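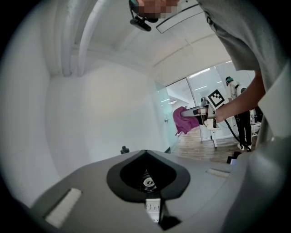
Clollix is the hand-held gripper used to teach the Zomano folding and sorting line how cloth is picked up, turned and put down. It is made by Pralura for commercial laundries, uniform services and textile rental plants. An employee holds the gripper in one hand and does the job with it, and the recorded movements are used to train the two arms on the line. The housing is pale gray and white, with a square black-and-white marker on the upper side, and the jaws at the front hold cloth by a bunch as well as by an edge, as with the magenta cloth. Most goods reach a sorting table crumpled like that, so most teaching starts from a crumpled piece.

Item: Clollix hand-held gripper, single
Also sold as: pair, left and right
Works with: Zomano line, Fu infeed table
Availability: in stock, ships from our own warehouse

What the set includes

One Clollix gripper with cable
One floor stand
Spare jaw pads, two pairs
Spare marker plate
Carrying case
Printed quick guide, English and Spanish
Access to the Pralura session library for the plant where the set is registered

The headset is sold separately. Plants that already own a Pralura headset can use it with any Clollix made after the change to the new cable plug. If you are not sure which plug you have, look at the underside of the grip. The new plug has a collar that screws on. The old one pushes in.

Specifications

Weight of gripper without cable: 300 grams
Jaw opening: 76 mm
Noise at the grip with jaws closing: 79 decibels at the highest setting, lower at the two settings most plants use
Jaw pad life: around 2,000 pickups on terry cloth, longer on flat goods
Power: from the cable, no battery in the grip
Cleaning: damp cloth, no solvent, keep water out of the jaw hinge
Use: indoor, dry side of the plant only

Jaw pads wear faster on zippers and metal snaps. Plants that run workwear should order extra pads with the first set.

What changes on the floor

In most plants the infeed end of a folding line is the job people ask to be moved off. You stand in one place, reach into a cart, find a corner, lift, spread and let go, and you do it all shift. The Zomano line takes over the finding and lifting for flat goods and small pieces. It does not take over the cart, the stain check, the repairs or the odd items, and the plants that have gone furthest with it still keep a person at the head of the line.

That person's day is different, though. Before the change, the infeed worker handled every piece. Afterward the same worker handles what the arms hand back: pieces that are inside out, knotted together, torn, or simply something the line has never been taught. The work has more stops in it and more deciding. Some people like this better. Some say they miss the rhythm, and a plant should expect to hear that in the first month and take it seriously when setting up rotation.

Teaching is a new task, and it has to be given to somebody. We recommend giving it to the people who already sort and fold, on paid time, in blocks of no more than an hour with a break after. Experienced sorters grip cloth in ways that look like nothing from the outside. They pinch a towel a little in from the corner so the hem doesn't roll. They shake a pillowcase once before they look for the opening. A line taught by an engineer from the office will work on clean samples and drop a lot of real goods.

Speed during teaching should be lower than normal speed. New teachers tend to rush, out of habit from the line. The guide has a page on this, and the session screen shows a small turtle when the hand is moving too fast for a good recording.

Pay and job titles

We are asked about this often enough to put it on the page. Pralura does not advise on pay. What we can pass on is what customers have told us. Several plants made teaching part of the lead sorter role and raised the rate for that role. One plant put it on the rotation like any other station and paid the same rate, and had trouble finding people willing to do it until they changed that. Another runs teaching only in June, when the hotel contracts bring in new goods, and offers the hours as extra shifts.

If your plant has a union agreement, bring the steward in before the set arrives. Teaching sessions record hand movement and what the worker's camera sees, and people have a right to know where that goes.

Recordings and privacy

Session recordings belong to the plant. They are stored in the plant's own account and can be deleted by the plant at any time. Faces are blurred when a session is saved. Sound is off unless a supervisor account turns it on, and a light on the headset shows when it is on.

Recordings are not meant for rating workers. The software has no per-person speed report, and we have turned down requests to add one. A worker can stop a session at any point and discard it from the session screen without asking anyone.

Setting up a teaching area

You do not need to close off part of the line. A clear piece of floor and a small table with the goods on it will do. Keep the stand close by and let the cable run down toward the floor with some slack in it. A tight cable pulls on the wrist, and the teacher will start holding the grip differently without noticing.

Light should be even. Avoid a spot where sun comes in at a low angle, which can wash out the marker. If the marker gets dirty, wipe it. If it gets scratched, replace the plate. It comes off with one screw.

Two people can teach in the same room as long as each has a table. Leave enough space to turn around with your elbow out. Carts should stay outside the area while a session is running.

First week

Plan the first week for learning the tool and do not expect usable results from it. Start with washcloths or napkins. Go to hand towels when the jaws feel normal, then to pillowcases. Leave fitted sheets for last or leave them out. The Zomano line handles fitted sheets poorly and we do not recommend buying it for that purpose.

Bring in lots of different wrinkles. A stack of the same napkin, folded the same way and picked up from the same side, teaches the line very little. Toss the goods on the table. Let them land however they land. Use old stock along with new, and include the thin ones that are close to being pulled from service.

After the sessions are uploaded, training runs overnight. Try the line the next day at half speed with a sorter standing by, and write down what it drops. That list is what you teach next.

Common questions

Can left-handed workers use it?
Yes. The single gripper fits either hand. The trigger is on the centerline. In the pair, each grip is shaped for one side.

Does it get tiring?
It can. The grip is light, but holding anything at table height for a long time is work for the shoulder. Lower the table before you blame the tool.

Can we wear gloves?
Thin gloves, yes. Thick cotton gloves make the trigger hard to feel.

Do we need the Fu table?
No. The Fu infeed table spreads goods out before the arms reach for them and helps with deep carts. Smaller plants run without it. It can be added later and the line does not have to be taught again from scratch, though you should plan a few sessions with the new table height.

How many people will we need on the line afterward?
We do not give a number. It depends on what you wash. Most customers moved people to the stain check and to packing, which were short before, and did not refill infeed openings as they came up. Ask us for a visit and we will look at your goods with you before you decide anything.

Can Clollix be used with other makers' arms?
Not at this time.

Service and returns

Warranty covers the grip, stand and cable for one year. Jaw pads and marker plates are wear parts and are not covered. Send the whole grip in for service, with the cable attached, in the case it came in. We lend a replacement while yours is in the shop if you ask for one on the return form.

Unused sets can be returned in the original packing. Used sets can be returned during the trial period, less a cleaning charge.

Order or ask for a quote

Single set, pair, spare pads, spare marker plates and headsets can all be ordered through the Pralura parts desk. Have your plant account number ready. For a new line, or for a Fu table, use the quote form and tell us what goods you run, how they come to the table and how many shifts you work. The parts desk answers the phone from 7 a.m.

Related items
Clollix jaw pads, soft
Clollix jaw pads, ribbed, for workwear
Marker plate, pack
Floor stand, replacement feet
Fu infeed table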